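Speaker notes
Student Manipulation Project, Nadard Technical School
Session: Teaching a table-clearing task in one school year
Allotted time: 35 minutes, including questions

Slide 1. Opening

Welcome the audience and give the name of the school and the title of the project. State that the talk is given on behalf of the whole class and that the slides will be posted on the school's project page after the session.

Explain who the talk is meant for: teachers and club leaders who have a robot arm, or expect to have one, and wish to build a full course around it. Some knowledge of programming is assumed. No knowledge of machine learning is required.

Slide 2. The class

The course is an elective for students in the last two years of school. Nineteen students completed it this year. They meet twice a week in the second-floor laboratory, and the room is also open on Sunday afternoons in the weeks before a competition.

Students apply in the spring. Planning starts in August, when the teaching staff set the task for the year and check the equipment. The class receives the task on the first day and is not given a method.

Point out that grades are based on the written log and the final report. The score at the competition does not enter into the grade. Several parents asked about this at the start of the year, and the school's position has remained the same.

Slide 3. The task

The task was taken from the household division of the Drullomness Student Robotics Meet. A team must clear a set table. Plates and bowls are to be picked up one at a time and placed in a rack beside the table. Points are lost for dropped dishes, for dishes pushed off the table, and for any contact by a student after the run has started.

The rules allow up to six dishes. Their positions are drawn by lot before each run, so a program that repeats a fixed path will not score well. Pause on this point. It decided most of the choices covered in the rest of the talk.

Slide 4. Equipment and cost

One arm, mounted on a fixed base at the side of the table. One two-finger gripper. One small camera at the wrist. One desktop computer for training, shared with the computer science department.

The budget for the year was $2,000, provided by the Sequeira Fund for School Laboratories. It did not cover the arm, which the school already owned. The largest single expense was spare gripper fingers. The second was dishware.

If asked: the fund accepts applications from any public school in the district. Refer the person to the handout.

Slide 5. Collecting the demonstrations

Students guided the arm by hand controls while the computer recorded the camera view, the arm position, and the opening of the gripper. Each recording covers one dish, from the starting position to the rack.

The class kept 471 demonstrations. A recording was discarded if the operator paused for a long time, if the dish slipped, or if a hand entered the camera view. Students worked in pairs, one operating and one writing the log, and changed places after every ten recordings.

Describe the log in some detail, as teachers often ask for it. Each line holds the pair's initials, the type of dish, its starting place on the table, the result, and one remark. The remarks were of uneven quality in the fall. A short lesson on how to write them was added in November and should have been given in September.

Slide 6. Stimine

Stimine is the labeling program written by the class. It plays back a recording and lets the student mark the moment of approach, the moment of grasp, and the moment of release. Two students must mark each recording separately. If their marks differ by more than a set amount, the recording is sent to a third.

The first version lost its saved work when the window was closed. The current version saves after every mark. The school will share the code with other schools on request.

Slide 7. The view from the wrist

Advance to the picture and allow the audience a moment with it before speaking.

Draw attention to the open fingers and to the clear stretch of table between them. The dishes are all toward the upper right, and the lime-green plate and the dark dish above it are only partly in view. The students had to decide whether a dish seen only in part should be labeled. The class voted to label it whenever any of its rim was visible.

Then turn to the reflections. The black plate carries bright highlights on its rim, and the tabletop has glare of its own on the left side. Early versions of the model treated bright spots of this sort as edges and closed the gripper in the wrong place. Ask the audience where they would expect a grasp on the black plate to be easiest, and take two or three answers.

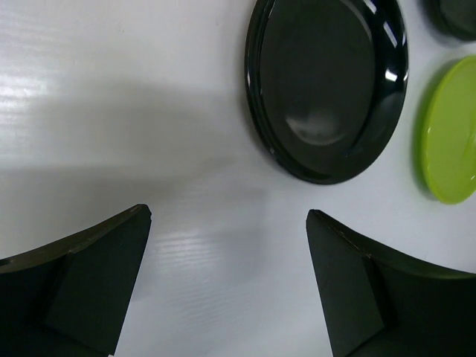 Slide 8. What the students changed

The first change was to the room. Blinds were lowered on the window side and one row of ceiling lights was switched off. This helped in the laboratory, but the competition hall could not be darkened, so the class went back and recorded further demonstrations under mixed lighting.

The second change was to the approach. The arm was made to stop above the dish, take a second view, and correct its path before lowering. Runs became slower. The class accepted the lost time.

The third change was proposed and rejected. One group asked to cover the table with a cloth. The rules of the meet require the table to be used as supplied.

Slide 9. Results and open problems

At the meet, the team cleared four of six dishes in its best run and placed in the middle of its division. Bowls were handled well. Flat plates remain difficult, as the lower finger must pass under a rim that sits close to the table. Next year's class will begin with new finger shapes.

Slide 10. Questions

Leave the contact slide on the screen. Repeat each question for the back of the room. Copies of the log sheet and the grading guide are on the table by the door.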